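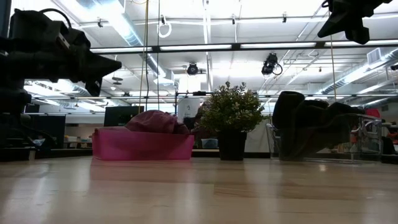
5. Comparing Two Finger Sets on the Ridside Two-Arm Bench

Print this page | E-mail this page

By now you have both arms bolted down and talking to the controller (Section 3) and you have been through the stop-button drill in Section 4, preferably more than once. This section takes you through a side-by-side comparison of two sets of gripper fingers, using the cap-sorting task. It is the comparison we get asked about more than any other at Abu Hammour, and it's a very friendly one to start on, as caps are soft, cheap, and awkward to hold. A finger that does nicely on blocks can make a real mess of a cap brim.

The two sets we ship for this are the Bristix Narrow and the Bristix Wide. You are welcome to use your own fingers, of course, and plenty of people do! Just write down what they are before you begin.

Allow yourself a quiet afternoon the first time. After that, one full round with one finger set should take roughly 20 minutes, not counting the coffee.

5.1 What you will need

- The bench with both arms mounted and homed
- Two bins of different colors. One of them should be clear if you can manage it (see the note below)
- One bushy plant or similar object to stand between the bins
- Several baseball-style caps in at least two colors, soft crowns preferred
- Both finger sets and the hex key from the arm toolkit
- The comparison sheet, form 1621, one copy for each finger set
- A second person, at least for the first round

NOTE: The clear bin is there to give the cameras a hard time. A bin with strong color is easy for the overhead camera to find, and a clear one nearly disappears against light wood. If your software only ever sees the easy bin you will learn very little about it, and you may end up blaming the fingers for a problem that belongs to the camera.

NOTE: People do ask about the plant. It goes on the far side of the table between the two bins and gives the planner something with an untidy outline to steer around. A real one or a plastic one will do equally well. Keep the same one for both finger sets, and try not to turn it between rounds.

5.2 Setting the table

1. Stop both arms and put them in the park pose. Wait for the wrist lights to settle before you reach over the table.

2. Clear the tabletop. Tools, tape rolls, and the hex key all go back on the desk.

3. Place the colored bin toward the left of the far edge and the clear bin toward the right, with the plant between them. You don't need to be fussy about the angle of the bins. We usually leave one of them turned a little, as real bins in real rooms are never square to anything.

4. Mark the bin corners with small pieces of tape on the wood, so that you can put everything back in the same place when you change fingers.

5. Put the caps for the first round on the near half of the table. Crumple at least one crown with your hand. A perfectly shaped cap tells you how the fingers do on a perfectly shaped cap, and you won't meet many of those.

6. Take one picture from the overhead camera and save it as the starting layout. You will be glad of it later when you are standing there trying to remember which way the brim was pointing.

CAUTION: Keep lanyards, loose sleeves, and headphone cords away from the table while the arms have power. The fingers can pinch even at the slow speed setting.

5.3 Fitting the first finger set

1. With the arm parked, open the gripper fully from the controller page, then switch the arm to HOLD.

2. Loosen the two screws at the base of each finger. Support the finger with your other hand as the second screw comes free. They have a way of dropping straight into whatever bin is underneath.

3. Slide the new finger on until it seats, and tighten the screws snugly. Snug is enough. Every cracked mount that has come back to us so far had been tightened by somebody very strong and very conscientious.

4. Do the same on the other arm. Both arms must carry the same finger set for the whole round.

5. Close the gripper slowly with nothing in it. The tips should meet evenly. If one lands ahead of the other, open up, loosen, reseat, and try again.

6. On the controller page, pick the matching finger profile. The profile sets the closing force and the finger length, and with the wrong length loaded the fingers will either stop short of the cap or press into the table.

CAUTION: Never change the finger profile while the gripper is closed on something. The controller re-homes the gripper when the profile changes, and it will let go of whatever it has.

5.4 Checking the wrist cameras

Do this every time you change fingers, even when you are in a hurry. The fingers sit in the lower part of the wrist view, and a wider set covers more of it. We have had more than one customer report that the wide fingers "couldn't find the caps," and in each case they were still using a mask drawn for the narrow ones.

1. Open the live view for the left wrist, then the right. Wipe the lens covers with a soft dry cloth if things look hazy.

2. Bring the arm up from park to the look pose. From up here the camera may take in a good deal of the room as well as the table, and the picture will often be tilted. That is normal for the look pose and you don't need to straighten it.

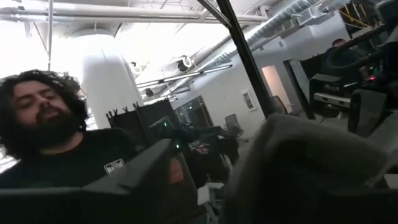

What matters is how much of the view the fingers take up, and whether the gap between them is clear enough for the software to work with. Bright ceiling lights can wash out the top of the view, so if the auto exposure seems unsettled, lock it at the value you get over the tabletop and leave it locked for both finger sets.

3. Press Redraw Mask. Open and close the gripper once, all the way, while the controller traces the outline.

4. Compare the mask with the live view. It should cover both fingers with a thin margin all around. If it has swallowed part of the room, the background was probably moving. Ask anyone near the bench to stand still for a moment, or step back yourself, and redraw it.

5. Save the mask under the name of the finger set. Please don't call it "new." We all have a folder full of those.

NOTE: People moving about in the background don't upset the grasp itself, which is planned with the gripper pointed down at the table. They can only disturb the mask step, and you may work as normal once it is saved.

5.5 Running the round

One round is 12 picks with each arm. Load the cap-sorting routine from the Skunside menu, and leave the speed at SLOW for the first round with any new fingers.

1. Have your second person stand where they can reach the stop button without leaning over the table. You take the comparison sheet.

2. Press Start Round. The arm on each side picks from its own half of the table and places into its nearer bin.

3. For every pick, mark one box on the sheet: clean pick, second try, dropped, or missed. If the fingers took hold of the brim, put a B beside the mark, and if they took the crown, a C. This seems like a small thing, but in our own rounds it told us more than all the rest of the sheet.

4. Watch the release as closely as you watch the pick. Stiff brims like to hook over a finger on the way out, and a cap that hangs on after the gripper opens should be marked as a release fault even if it ends up in the right bin.

5. When you run out of caps on the table, press Pause, wait for both arms to park, and empty the bins. Put the caps back following your saved layout.

6. If a cap lands outside both bins, leave it where it is until the next pause.
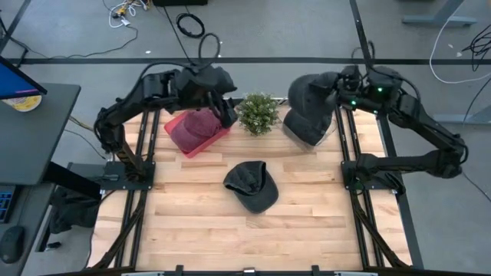

Figure 5-3. Right arm holding a dark gray cap above the clear bin.

7. At the end of the round, write the finger set and the date on the sheet, in the style 2020-11-15, so the sheets sort properly when you scan them.

CAUTION: Two caps in one bin is no trouble, but a heap that rises above the rim can touch the fingers on the way down. Pause and empty the bin before it gets that far.

5.6 Changing over and reading the results

Go back to 5.3, fit the second set, redraw the mask, and run the same round again. Same caps, same bins, same plant, same lights. If the afternoon sun has come around onto the table in the meantime, pull the blinds.

When you have both sheets, lay them next to each other and look at the second tries first. Drops are easy to notice and everybody remembers them, but a set that needs two tries at every crumpled crown will slow you down far more over a long day. Then look at the B and C marks. If nearly all the trouble is on the brim, try raising the approach height by a small step before you give up on the fingers, and run that set once more.

If the two sheets come out close together, run another round of each. A difference of one or two picks in 12 is not something we would order parts on, and we'd gently suggest that you don't either.

Raghda Mansour keeps the collected sheets for this section and is always pleased to have more, including the ugly ones. Scan them and send them with your layout picture. The updated finger profiles planned for December will draw on whatever has reached her by then.

Continue to Section 6, Swapping Cloth for Caps.

Print this page | E-mail this page

Contact Ridside Support | Copyright Ridside, Abu Hammour. All rights reserved. | Back to top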